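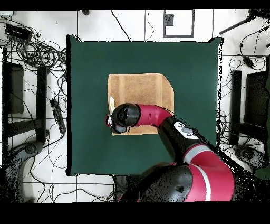
Tue 25 October

Towels, towels, towels. I got it into my head this morning that I was finally going to sort out the linen closet, and of course once everything was out on the bedroom floor there was no going back. I'd told Zoriana it would take 20 minutes, ha! It ate the whole morning and a good bit of lunch.

The plan was simple enough. Anything with holes goes to the animal shelter in Citanham, anything decent gets folded properly and goes back, and the beach ones move up to the top shelf until summer. Then I found the yellow set from Aunt Svitlana, which I was sure we'd lost in the move, stuffed behind the spare comforter (along with one of Hryhorii's sweaters, which he has been accusing me of shrinking since January). So I had to stop and call him, and that was another half hour gone.

I do love a tan towel, though. White ones go gray on me no matter what I do, and the navy ones leave fluff on everybody, but a plain tan terry one just gets on with its job. I like the kind with the woven stripes down the sides, and I fold by those now. Stripe to stripe, smooth it out with the flat of my hand, then fold again.

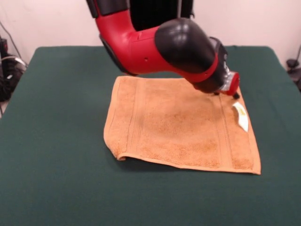 The corners are what get me. There's always one that curls up the minute I let go of it, and I flatten it, and up it comes again. And the labels! I like the care label tucked inside when I'm done, so it isn't sticking out of the stack at me every time I open the door. Bohdana snips hers off as soon as she gets home from the store. I couldn't do that, I'd never remember what temperature anything goes at, and then we'd have the sweater business all over again.

Anyway, 11 bath towels went back on the shelf and I filled 2 bags for the shelter. I still haven't touched the sheets. The fitted ones are rolled up in a ball at the bottom, where they've been since we moved in, and they can stay there until the weekend.

Soup for dinner, the rest of the bread, and I need to call Svitlana back about Sunday.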